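Bergeron「手持ちグリッパー作業標準キット」レビュー

評価:星4つ(5点満点)

両手にグリッパーを持って作業データを録る現場向けの、手順書とチェックシートのセットです。Stakgateの通販で購入し、2か月使いました。手順書は70ページ、チェックシートは200枚つづりです。

良かったのは、開始状態の決め方が細かい点です。箱のふたをどこに置くか、対象物をどの向きで置くか、ケーブルを手首のどちら側に逃がすか、1回ごとに確認欄があります。以前使っていたGrekcombeの版は「机上を整えること」としか書いておらず、担当者によって配置がばらばらでした。切り替えてから、録り直しは半分近くまで減りました。

マーカー板の点検が始業時と昼の1日2回になっているのも妥当だと思います。

不満は床のケーブルの扱いです。記述が8行しかなく、三脚まわりの固定方法には触れていません。うちでは別紙を作って足しました。シートの紙が薄く、ボールペンだと裏に写るのも気になります。

少人数の現場なら1セットで足ります。すでに社内基準があるところは、手順書だけの購入で十分でしょう。

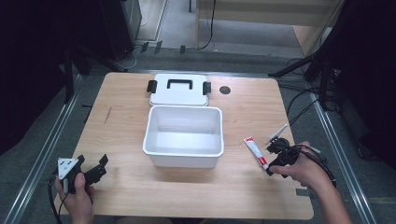 箱は空、ふたは奥、チューブは右側に斜め置き。グリッパーは左右の手に1台ずつ。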